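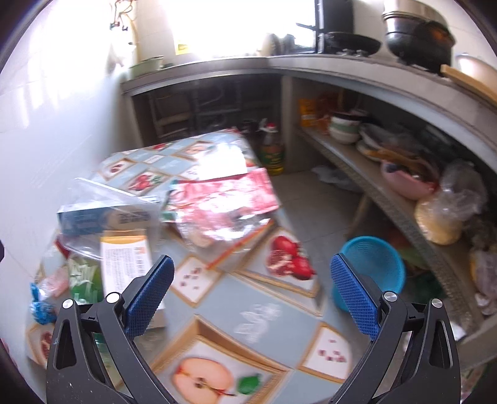 *The Sesness fruit-print oilcloth in pale blue-grey, on the kitchen table.*

# Sesness wipe-clean oilcloth, fruit squares

**£2 off per metre until the end of March stock is gone**

I've been selling table coverings from my shop in Vostport for years and this is still the one I use at home, so forgive me if I go on a bit! It's a proper old-fashioned oilcloth with apples and pomegranates in little squares, and I never get bored of it (my gran had something similar and I think I've been trying to find it again ever since).

It comes off the roll, so you tell me the length and I cut it. I fold small orders and roll the big ones, and if yours arrives with creases, lay it out somewhere warm overnight and they'll mostly drop out by morning. Please don't iron it. I did once, and I had to buy a new iron.

**The details**

- Width: 164 cm
- Weight: 320 g per square metre
- Minimum order: 70 cm
- Backing: soft cotton mix
- Maker: Christodoulou

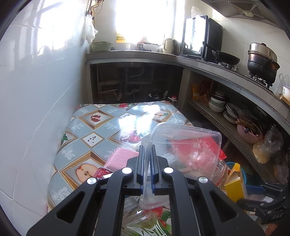
For cleaning, a damp cloth and a drop of washing-up liquid does nearly everything. Turmeric and beetroot want wiping up straight away, and biro is a lost cause, I'm afraid. Hot pans need a mat under them, always.

Measuring up is easy: take the length of your table and add the drop you want at each end. I like a short drop, as I've got a small kitchen and long edges get caught on chair backs. Round table? Order a square piece and cut it yourself with sharp scissors, it doesn't fray so you needn't hem it.

If you'd like something plainer, the Dranarus range is the same width and comes in stripes and spots. It's a bit thinner, though lovely for a garden table.

Samples are free, just send me your address and say which print you're after.

*Page updated May 6, 2020*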